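Recording demos with the Vumon gripper, step 2: the opening move

By now you have the handle charged and the Protari recorder running. Wael Fawzy wrote the first version of this page and assumed you would know what to do next. Wael is an optimist.

Start every demo with the fingers open and hold still for 2 seconds. It will feel longer. The model needs a clean idea of what "before" looks like, and it can't get one if you come in swinging.
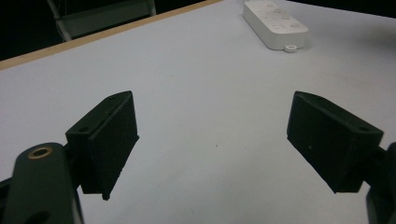
Pick your starting height and keep to it. We go low, with the tips close to the tabletop, and then move toward the object at the speed of someone carrying soup. Keep both fingers in view and bare table in the gap between them. Clutter farther back, like a white power strip, can stay, but shift it every 39 demos or the model will decide it's a landmark and pine for it later.

Close, lift, place, open, stop. If you fumble, finish anyway and tag the take "recovery" – Babatunde Babalola wants those, and you will supply plenty.

Take a break after 5 bad takes in a row. Our August set came to about 2000 demos, and you can tell which ones were recorded before lunch.

Next: step 3, trimming takes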